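Section 3: Your first shift with the hand grippers

Okay, you've charged everything, you've read the safety pages (please tell me you've read the safety pages), and you're ready to pick up a pair. I wrote this section for the folks coming over from the packing tables at Dunlow, so if you already know your way around a robot, skim it. I packed boxes for years before I touched any of this and I still remember how silly I felt on day one!

What you're doing is pretty simple. You do a job you already know with the grippers instead of your fingers, and the system records how you moved. Later on, the Ellow arms practice from those recordings.

Before you start

1. Sign in at the desk with your own worker number. Mine is 1722, and I keep finding other people's sessions under it, so check what's on the screen before you hit Enter.

2. Look down. Cables run across the floor in the recording room, and your eyes are going to be on your hands for the next little while. Walk your route once with nothing in your hands.

3. Push your sleeves or cuffs clear of the grips.

4. Pick up the left gripper, then the right. Squeeze each one all the way closed and let it open by itself. If a claw sticks, put it on the repair shelf and grab another pair.

CAUTION: Don't carry a gripper by its marker cube. The cube is how the system knows where your hand is, and if it gets twisted even a little, the whole session is junk. Lucrezia Gatti had to throw out 17 of mine in March, and I heard about every single one.
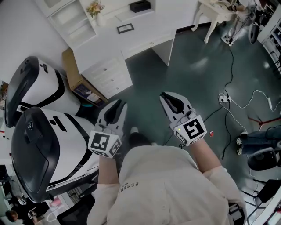 5. Hold both grippers out in front of you, elbows loose, and stand still until you hear the start tone. It feels like forever the first time. Don't wave them around to hurry it up — that makes it start over.

6. Do the task at your normal speed. I mean your real one, the speed you'd use at three in the afternoon. Slow, careful, show-off movements don't help the arms at all.

7. If you drop something, pick it up and keep going. Leave the recording alone.

8. When you hear the end tone, set both grippers down with the claws facing away from you, then press Save.

NOTE: Take your breaks. Your forearms will get tired in places that packing never bothered, and Malsha Khan will happily swap you out if you ask.

What happens to your old job

Everybody asks me this, so it's going in the manual. On the Thambiah line, the arms took over the heavy totes, and the packers there now split their shift between recording, checking the arms' work and fixing jams. I like the mix. Obaidul Mollah misses the steady pace of the tables and says so, and he's gone back to them for half his week. You can ask for the same thing. Talk to Saron Adugna before the next schedule goes up, and bring your session sheet with you.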